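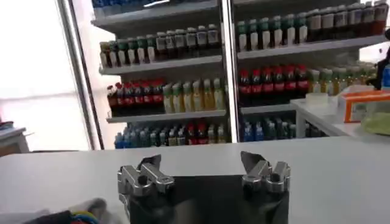
Drinks shelving behind the white table, Stendside room, Thursday walk-round.

STENDSIDE – ROOM SAFETY CHECKLIST, WITH COMMENTS
Checked by: Marcelle Rolland
Copy to: Stijn Peeters, Taras Demchenko
Form: Volline general room form, November version

Marks used: OK / NOT OK / NOT SHOWN (somebody told me it was fine and I saw no proof)

1. Shelving upright and level
OK. Both sections stand straight. I pushed at shoulder height and got no movement worth writing down.

2. Shelving fixed to wall or floor
NOT SHOWN. Svyatoslav Marchuk says it was anchored when it went in. I could not get a hand behind it and he could not find the paperwork from Odberg. Full bottles are heavy and this thing is full of them. Until I see a bolt I am treating it as unanchored, and so should everyone else.

3. Load per shelf within rating
NOT SHOWN. The last form says 75 pounds per shelf. The same form says 75 in three other boxes, including the one for door width in inches, so forgive me if I don't lean on it. Find the rating plate or ask Odberg.

4. Heavy items stored low
NOT OK. There are bottles on every level, top included. The form's own note says heavy stock goes at the bottom. I was told they are arranged so the labels face out and look neat. Fine, but looks are a separate form.

5. Bottles set back from shelf edge
OK, mostly. Check again after the next restock, when Illia Pylypenko tells me things get pushed in "quickly."

6. Table stable, no rocking
OK. I leaned on all four corners.

7. Table surface clean and free of damage
OK. One corner has been wiped with something that leaves a smear. Not a hazard.

8. Table kept clear of items not in use
NOT OK. Clothes for folding and other soft things end up on the table and stay there. The answer I got was that the folding is the work, so the clothes are in use. Some of them, sure. A T-shirt in a heap is waiting for somebody to get to it, and a heap is where you lose a pen, a blade or a pair of glasses.

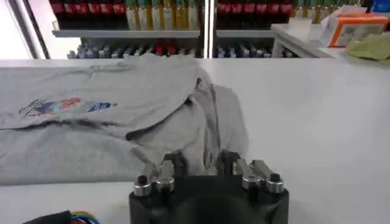
I would accept a bin at the end of the table for whatever is next in line, with one item out at a time. Taras said this was tried before and the bin filled up with other stuff. Then empty the bin.

9. Cloth not hanging over the table edge
NOT OK. One sleeve was over the side when I came in and someone tucked it back while I was writing. I am marking what I saw first. People walk past that side with their hands full, and a sleeve will catch on a belt or a cart handle just fine.

10. Floor clear, no trip hazards
OK at 2 p.m. I make no promises for any other hour. The Hutsuliak mat by the door has a curled corner. Tape it or toss it.

11. Scraps and packaging picked up
NOT OK. Small bits of wrapping do not get the attention they should. I have heard "it's only a bit of plastic" too many times to be charmed by it. On a smooth floor a small clear piece is the one you don't see – and it starts out on the table, where it would take two seconds to deal with.

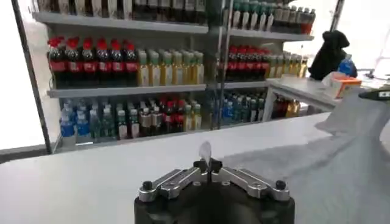

There is a trash can, but it sits by the door, 12 feet from where the wrapping comes off. Move it closer. That is the whole fix and it costs nothing.

12. Spill kit within reach
NOT SHOWN. "In the closet." The closet was locked and Stijn had the key at lunch. With that much soda in one room I want paper towels and a wet floor sign where a person can grab them.

13. Walkway width
OK. 25 inches at the tightest point by my own tape. The form wants more for a main route, but Svyatoslav says this is not one. I will believe that when I stop seeing people use it as one.

14. Previous actions closed
NOT OK. The last sheet has "done" next to the mat. See item 10.

ACTIONS
Anchoring proof and shelf rating – Svyatoslav
Heavier bottles down to the lower shelves – Illia
Bin for clothes, trash can moved – Taras
Spill kit out of the closet, mat – Stijn

I will come back without saying when. Please don't write "done" on anything I can't put my hand on.

M. Rolland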